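Can a machine do my chores yet?

I run a two-person repair and resale shop, and every June I ask the same question: is there a robot yet that could take over the boring half of my day? Wiping, lifting, turning stuff over to look for the price sticker, putting it back where it goes. This year I went down the rabbit hole properly and came out with 417 saved pictures (my partner Yatziri Serrano wants it on record that she looked at 50 of them before she quit). These three stuck with me. 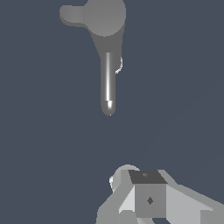
My own test for any helper, human or machine, is whether it can pick up something awkward without a lecture first. Crates are easy. It's the odd-shaped stuff that eats my afternoons, the lamp parts and faucet handles and things with a knob on one end. So I really like the smooth gray rod with the rounded tip hanging up top there, and that chunky gripper still well below it with plenty of open space between the two. That gap is where all my questions live! Which way do you come at it? How hard do you squeeze?

Mehwish Orakzai, who fixes dishwashers two doors down, thinks I'm asking for too much. She'd be happy with a thing that unloads the bottom rack and leaves the glasses alone.

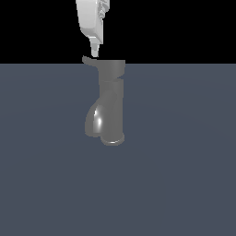 I told her the glasses are the whole point. Anybody can drop a saucepan on a shelf, and I've done it plenty of times before coffee. I'd pay real money for something that could put 29 mismatched mugs away and leave me 29 mugs.

We argued about that for most of a lunch. She's coming around on laundry, though (she hates folding even more than I do). 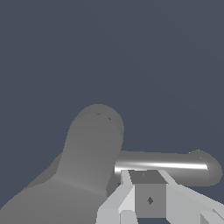

Anyway, my score for the year is still 2 out of 10 for household stuff, and a bit better for the shop, where at least the shelves stay put. I'm keeping my broom. If you've had any luck with a machine that does more than vacuum, write and tell me, I'll read every word.

Posted 2020-09-17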